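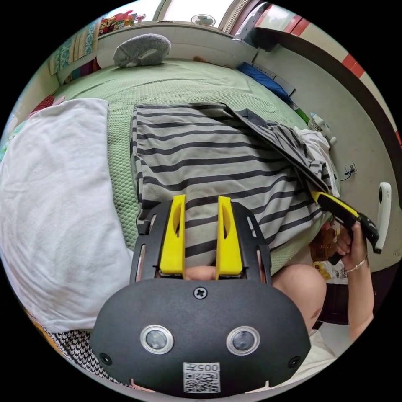 4.2 What changed for the people doing the folding

Porkov's project plan describes the data work as a light task that "anyone can do at home," and the pay scale at Latside was set on that basis. Our interviews give little support for it. Workers who had folded clothes all their lives said that folding with a gripper in each hand was a different job, slower and harder on the wrists. In Figure 6 the worker is using two hand-held grippers on a striped gray garment laid out on a bed, with one flap of it lifted and a bunched white cloth beside it. Fingers that could smooth a crease without thought are now wrapped around a handle, and the tool's two flat yellow fingers must do the rest.

Figure 6. Folding a garment on a bed with hand-held grippers.

Of the 116 workers who answered our survey, 37 said they had changed how they fold so that a recording would be accepted. This matters for the claim, made often in the Campbell pilot, that such recordings capture natural skill. We doubt it. What they capture may be a skill learned for the tool – and learned mostly on unpaid time, as rejected recordings earned nothing under the Filtik contract.

We also found no sign that the work had become less tiring over the study period. Managers told us it would get easier with practice. The 396 shift logs we were given do not record fatigue at all, so the managers' claim cannot be tested from them.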